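Ticket 1450
Subject: Desk by the blinds, monitor black, cables unspeakable
Queue: Noltuvstead office, furniture and desk tech
Status: Resolved (monitor), Open (cables)
Assigned to: Mercedes Huanca

Original request
The monitor at the white desk in the glass room goes black after lunch. Keyboard still clicks, so at least something is working in there. I have tried turning it off and on and also glaring at it. While you're over there, could someone please deal with the left end of the desk? I put my stapler down on Sunday and I don't believe I will see it again.

Mercedes, 9:40
Thanks for the ticket. Please confirm the monitor is plugged in at both ends. I know. I have to ask.

Requester, 9:52
It is plugged in at the end I can find. The other end goes into the pile.

Mercedes, 10:15
Went up and had a look. The screen was on when I arrived and showed me a Preratance spreadsheet for a good ten minutes, just to make us both look foolish. Swapped the video cable for a new one from the drawer. Left the old one on my own desk with a note on it, so it doesn't rejoin its family.

Requester, 13:30
Black again. New cable has made no difference except that there is now one more cable.

Mercedes, 13:48
Okay. Attaching pictures of the desk.

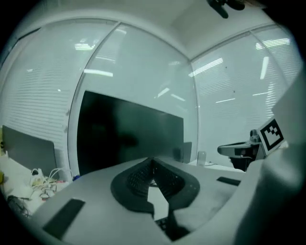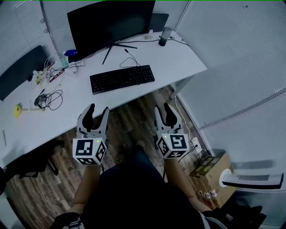
Mercedes, 14:20
Tried the following, in this order.

1. Monitor on a different wall outlet. Came on at once, stayed on 18 minutes, went dark.
2. Monitor back on its usual outlet. Same thing, only quicker.
3. Different computer, borrowed from the Grajales team, who would like it back. Stayed on. Still on after 22 minutes, at which point I got bored and ate a sandwich.
4. Original computer again. Dark before I'd finished the sandwich.

So the monitor is innocent and I apologize to it. Checked the power settings on the original computer and found the display timeout set to a number I can only call hostile. The Sisance update resets it every time it runs, and it runs at noon. That would be your "after lunch."

Changed the setting and blocked the update from touching it. Please use the desk normally and report back.

Requester, 16:05
Two hours and no blackout. I feel strange about how happy I am. What about the left end?

Mercedes, 16:22
I was hoping you'd forgotten. I followed one white cable by hand to see what it belonged to. It belonged to another white cable. I'm not pulling anything out of that tangle during working hours, as I'd rather not learn what it's holding up by hearing someone shout.

Plan is as follows. Everybody who uses the desk gets until the end of the week to label whatever is theirs. Masking tape and a marker will do. Initials are fine, "mine" is not. After that, anything unlabeled goes in a box under my desk, where it can be claimed by anyone able to describe it without using the word "cable." I have asked for a clip-on tray for the rest. Purchasing says 135 dollars with brackets, and wants to know if we need the brackets.

Requester, 16:30
Do we need the brackets?

Mercedes, 16:31
It's a tray that goes under a desk. Yes.

Requester, 16:40
And my stapler?

Mercedes, 16:44
Please open a separate ticket for the stapler.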